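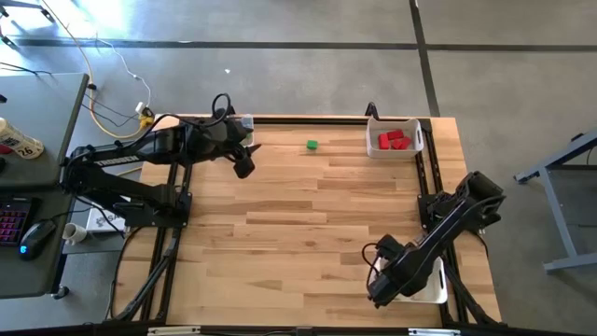
Rekis open day: timber benchtops, offcuts and a long queue for sausages

Print this page | E-mail this page
Filed under: Out and About / Workshops and Makers
July 3, 2024

Rekis opens its joinery to the public once a year, usually in winter, and I have meant to go for the past three. The works are on the industrial side of Denton, behind the rail yard, in a long shed that used to store wool. Parking is on the grass if it hasn't rained. It had rained, so we were sent down to the gravel lot next to the tyre place and walked back.

Entry was free. You sign a sheet, take a pair of safety glasses from a tub and wait for a group to fill up. Closed shoes are compulsory and two people ahead of us were turned away in sandals, in late June, which I thought was brave of them. The groups go through at a fair pace, and ours was in and out in just under an hour.

The timber yard

The tour starts outside under the lean-to, where the boards are stacked to dry. Rekis buys most of its hardwood from a mill up the valley and a smaller amount from demolition yards. The recycled boards have to be gone over with a metal detector before they go near a blade. Our guide passed around a jar of nails and bolts they had pulled out over the years, including a horseshoe nail and something that looked like part of a gate hinge.

Boards sit in the yard until the moisture reading is low enough, then come inside for another few weeks to get used to the shed. There was a whiteboard on the wall with the readings written up by stack. One stack had been waiting since the year before last. It was spotted gum, and the guide said it would be ready when it was ready.

The machine shop

Inside, the noise starts. The first machines are the docking saw and the planer, both with large ducts going up to the roof. We were allowed to stand behind a yellow line and watch a rough board go through the planer and come out the other side with the colour showing. A lot of people got their phones out at this point.

After that comes the rip saw, which cuts boards into strips for benchtops. The strips are sorted by hand. One worker does nothing else on production days. She lays them out on trestles, turns some end for end and swaps others until she likes the spread of light and dark. I asked whether there was a rule for it and was told that the main thing is not to let two dark strips land side by side unless the customer wants that. Some customers do. Most knots are kept if they are sound. Loose ones are drilled out and plugged, or the strip is cut shorter.

A standard kitchen top takes 33 strips. The glue goes on with a roller and the whole lot is put into a clamp rack that turns like a slow Ferris wheel, so one top can be drying while the next is being loaded. Fogh, who make the rack, no longer sell that model, and Rekis has bought a second one for parts. It sits under a tarp near the back door.

Sanding and finishing

The finishing room is closed off with plastic strips and is much quieter. Tops are sanded through four grits, wiped down and then oiled. There were five or six tops on racks when we came through, and the smell was strong but pleasant, something like linseed and orange peel.

They showed us the same top with one coat of oil and with three. The difference was greater than I expected. With one coat the timber looked pale and a bit dusty, and with three the browns came up properly. They recommend re-oiling twice in the first year and once a year after that. Water left standing around a tap is what does the damage, along with hot pans. We were shown one top that had come back for repair with a black ring the size of a saucepan, and the same ring after sanding, when you could barely find it.

Prices were on a sheet by the door. A small chopping board is $179. A bench-sized top starts a good deal higher and depends on timber, thickness and whether you want a sink cut out. The waiting time for a full kitchen is currently 21 weeks. I had a kitchen done by somebody else a few years ago and that wait would have been too long for us, but I could see where the time goes.

Offcuts and food

For many visitors the offcuts bin is the reason for coming. It opens at ten and was well picked over by the time our tour ended. You pay by the bucket. I got a bucket of mixed short lengths, mostly ironbark and tallowwood, plus one wide piece of blackbutt with a split down the middle that I hope to turn into a shelf. People who knew what they were doing had brought gloves and a trolley.

Zestlow, the cordial people from the next street, had a stall by the gate with ginger and lime on tap. The local scouts ran the barbecue. The queue was long and the onions ran out a little after noon. There was also a table where children could sand a small block and take it home, which kept ours busy for longer than the whole tour had.

According to the board at the gate, 328 people had signed in by the time we left, and there were still cars coming down the hill.

If you go

Wear closed shoes and something warm, as the big doors stay open all day. Bring cash for the offcuts, because the card reader was not getting a signal. The ground is level through most of the shed, but there is a step up into the finishing room and no ramp. Prams were left at the sign-in table. Toilets are in the office block across the yard.

Next year's date has not been set. Rekis puts it up on the front fence a month or so beforehand.

Share this: 12 shares | 4 comments
Tags: Denton, open days, timber, woodwork, family outings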